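Shrubs, Again

May 6, 2022

I have made four batches of drinking vinegar since March and only one of them was worth keeping. A shrub, if you haven't had one, is fruit, sugar and vinegar, left alone for a few days and strained. You mix it with soda water, or with gin if it has been that kind of afternoon.

The first batch was strawberry with plain white vinegar. Too sharp. The second was strawberry with less vinegar, and it tasted like pancake syrup. Märta Ljungberg, who got me into this, told me to stop measuring by the cup and buy a scale, so I did.

Batch three was rhubarb. I used 323 grams of sugar to 518 grams of chopped rhubarb and 211 grams of apple cider vinegar. It sat in the fridge for four days and I shook the jar whenever I went in for milk. This is the good one. It came out pink and sour with a little bit of an earthy taste at the end.
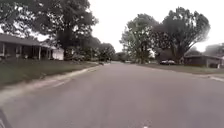

Our end of the neighborhood, gray sky and all.
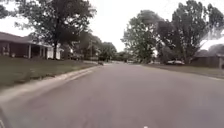 I like it best with a lot of ice, one part shrub to five parts soda, and a strip of lemon peel. Éabha Costello came over and had hers with rye, which I thought would be too much. It was fine. She wanted black pepper in it. I tried that the next day with three turns of the Grinder and didn't care for it, but I left the pepper in too long, so I may try again.

Batch four was frozen blueberries with balsamic. I don't recommend it as a drink. It's good on pork chops, and we've been using it up that way.

A few notes for anyone trying the rhubarb. Cut it small, half an inch or less. Don't press on the strainer or you'll get a cloudy bottle. I've kept mine in the fridge for three weeks and it got milder in the second one.

Next up is cherry, once they get cheaper. I also have a bottle of rice vinegar that I bought by mistake, and I'd like to find out if it works with cucumber.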